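An Introductory Class in Injera at Teshome

February 15, 2025

Teshome has served Ethiopian food in the Clunine district since July, and the restaurant now offers a class in making injera, the soft, sour flatbread on which most of its dishes are served. I attended the most recent session and set down my impressions for readers who may be considering a booking.

The class costs $38 per person and lasts 2 hours. Payment is taken in advance through the restaurant's website. Participants are asked to arrive with short hair or hair tied back, and to notify the kitchen of any allergies when booking. Aprons are supplied.

Instruction begins with the batter, which is made from teff flour and water and left to ferment before the class. Participants mix a fresh bowl to learn the correct thickness, but they cook with batter the kitchen has already prepared. I found this arrangement sensible, although I would have liked more information on keeping a starter alive at home. The printed sheet covers the subject in a single short paragraph.
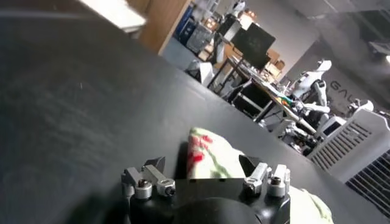 A black tabletop, with gripper fingers in gray and black.

Pouring is the difficult part. The batter must be laid down in a spiral from the outer edge of the griddle toward the center, in one steady movement, and the lid placed on top once the small holes known as eyes have formed. My first attempt was thick on one side and torn on the other. My second was acceptable. The instructor corrected each participant individually and with patience, and the ruined pieces were set aside for fitfit, a dish of torn injera mixed with sauce, which we were served later.

The meal that followed included red lentils, collard greens, and a chicken stew that was hotter than the regular menu version. Coffee was poured at the end. Diners who do not eat meat may request a second lentil dish in place of the stew.

Two criticisms should be recorded. The extractor fan made it hard to hear instructions from the back of the room, and parking on Stukska Street is limited in the evening. The number 13 bus stops close to the entrance and is the better choice.

Teff flour is sold at the Garkodico market, in both the ivory and brown varieties. I bought a bag of the brown and intend to report on the results in a later post.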